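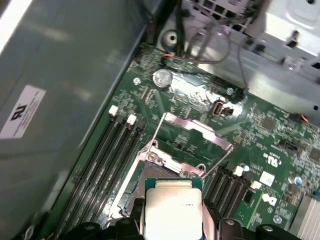
Ticket 862: Ground station decoder drops telemetry frames on Fira passes
Status: Open, awaiting second night of data
Raised by: Lụa Mai, pass operations
Assigned to: Pouran Bahrami, ground software
Affected: Ostia receive chain, Hatetti decoder service
Not affected: Ebrahimi receive chain, commanding on either site

Summary
Low-elevation passes of Fira over Ostia lose frames in one block shortly after acquisition. Signal level is normal throughout. The demodulator stays locked and its own frame counter has no gap. The loss is between the demodulator output and the Hatetti archive.

Worst case so far is 143 frames missing from a single pass. The other passes checked lost fewer, always in one continuous run.

First checks (Mai)
Compared the archive with the raw recording. All missing frames are present in the recording and pass their checksum. Replayed the recording through Hatetti on the bench: no loss. Replayed it again at double speed: no loss.

Swapped the network cable between the demodulator and the decoder host. No change on the next pass. Cable put back.

Asked whether the orbit file was stale. It was not. Doppler correction is within limits for the whole pass.
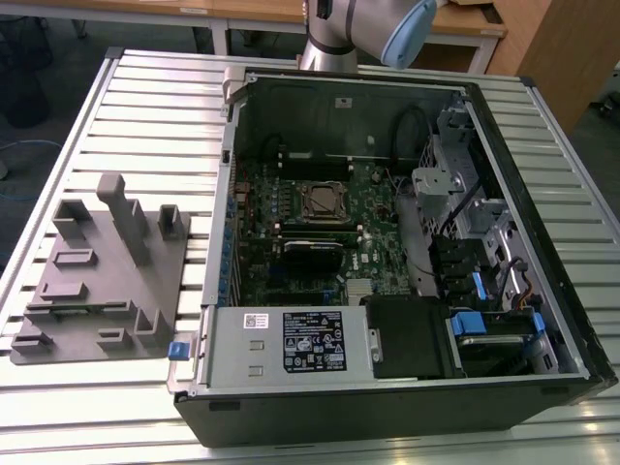 Ostia, Thursday, October 23, 2025

Bahrami: Went through the decoder log for the worst pass. The receive buffer is set to 3,000 frames and never gets near full, so this is not an overflow. The gap begins at the same second as the handover from the wide beam to the narrow beam. At handover the station controller restarts the time tag source, and for a short period frames arrive with a time tag earlier than the one before.

Hatetti discards any frame whose time tag goes backwards. It does this at debug level, so nothing shows in the normal log. With debug turned on:

WARN-D tagcheck: frame out of order, dropped
WARN-D tagcheck: last message repeated 102 times

That count matches the gap on tonight's first pass exactly.

The bench replay did not show the fault. The replay tool writes its own time tags and ignores the recorded ones. Please use the "keep original tags" option for any further tests.

Mai: Repeated the replay with original tags. Fault reproduced on the first run.

Question from Mai: why is Ebrahimi clean?
Bahrami: Ebrahimi has a single beam. There is no handover, so the time tag source is never restarted during a pass.
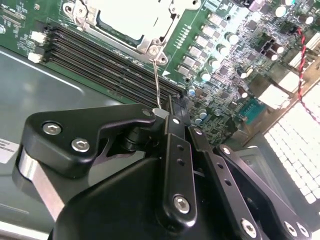
Server board, with socket and memory slots

Workaround
1. In the Hatetti station file for Ostia, set tagcheck to "warn".
2. Restart the decoder service between passes, never during one.
3. After each pass, run the sort tool on the archive file before it is released to users.

Frames already lost can be recovered from the raw recordings. Mai to reprocess, oldest first. Recordings from before February have been deleted under the retention rule and cannot be recovered.

Permanent fix
Station controller to hold the time tag source through handover. Change request raised against the controller, not against Hatetti. A separate request asks for dropped frames to be logged at normal level.

Outstanding
Confirm no loss on a full night of Fira passes with the workaround in place. One night done, clean.
Check whether the ranging data uses the same time tags. Bahrami to look.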